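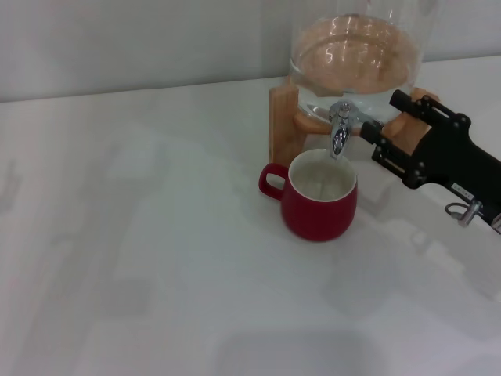
Figure 3. Glass beverage dispenser with a metal spigot, in a wooden stand.

3.2 Self-service water and drinking between meals

The second part of the study looked at how much water residents drank outside of mealtimes. Earlier work on fluid intake in assisted living has mostly measured what is served at the table, which leaves out a large share of the day. We asked staff at the two sites, Danberg and Relalum, to keep intake sheets for each resident who had agreed to take part. A total of 181 residents were enrolled, and the sheets were kept for 14 days in January.

At Danberg, water was set out in the day room in dispensers of the general type shown in Figure 3, and residents filled their own cups. At Relalum, staff brought water on request and at fixed rounds in the morning and afternoon. Meals, coffee service and medication rounds followed the usual schedule at both sites and were recorded separately.

After sheets with missing pages were removed, 1179 resident-days remained. Drinking between meals was higher at Danberg, but the difference was not even across the group. Residents who walked without help accounted for most of it. Those who used a wheelchair or needed a second person to stand drank slightly less between meals at Danberg than at Relalum, where the rounds reached them in their rooms. Hegyi (M. Hegyi, site notes) recorded that several residents in this group said they did not like to ask for a cup once they were seated.

Grip strength also mattered. Residents in the lowest third for grip strength often took a half cup or less at a time. We did not test whether a different tap would change this, and the intake sheets do not separate trouble with the tap from trouble carrying a full cup.

Two limits should be noted. Volumes were estimated from cup markings, and staff on the evening shift rounded more heavily than staff on the day shift. Godoy repeated the analysis with evening entries left out, and the direction of the result did not change. Room temperature was logged at Danberg only, so it could not be used in the comparison.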